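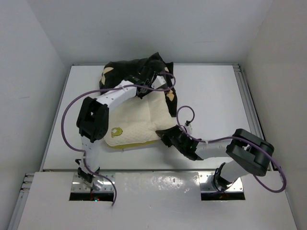 Cream-colored padded cushion, on a white work surface.

Donberg Seat Cushion, Cream

A chair is a fine idea right up until the second hour. Donberg makes a cushion for the hours after that. It pads the dining chair you bought for its looks, the bench in the hallway where people pretend to put on shoes, and the folding chair that comes out when more relatives arrive than were invited.

The filling is a single slab of medium foam with a thin layer of batting on top. It will feel stiff for the first two weeks. Sit on it anyway. Customers who return it on day three are asked, politely, to try it until Tuesday.

Cream is a brave color for something people sit on, and we stock it because it outsells the gray. The cover zips off along the back seam. Wash it cold with a mild soap and hang it up. Do not put it in the dryer unless you own a smaller chair.

Details
Weight: 26 ounces
Cover: cotton blend, removable
Ties: 2, sewn into the back corners
Spot cleaning: damp cloth, patience
Sold: singly

Will it fit my chair?
It fits most kitchen and dining chairs, including the whole Covel range. It doesn't fit the Irnemero stool, which is round, and we get a letter about this every December. The Saarinen bench takes two side by side with a small gap in the middle for crumbs.

Does it slide?
Less with the ties done up. On a varnished seat, add the grip mat (sold separately, we're sorry to say).

Can I use it outside?
On a dry day, yes. Bring it in at night. We have nearly 800 in the warehouse and would be happy to sell you another, but you'd be annoyed about it.

Spare covers ship flat and usually arrive before the cushion does. Returns are accepted unwashed and in the original bag.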